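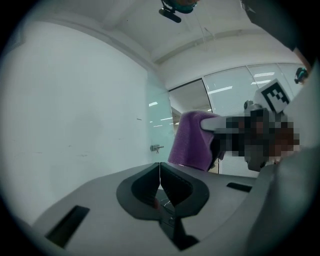 Photo: Worell gripper bench, Pranville

Support > Hand-held grippers > Ticket 106

Me again — still on the left/right mismatch. I've got the two hand-helds paired up and I'm passing a purple towel between them, and the black fingers on my side register closed about 52 ms behind the other unit. I swapped cables, no change. Then I reflashed the Gumbridge controller and ran it again, and now it's 121! So that made it worse?

The marker cube on the second gripper tracks fine, for what it's worth. I've logged over 400 handoffs and can send the whole pile.

Update, January 2022: rolled back to the May firmware and the lag dropped to where it started. Trying the Trương fingers next (softer pads, same mount). Please keep this open.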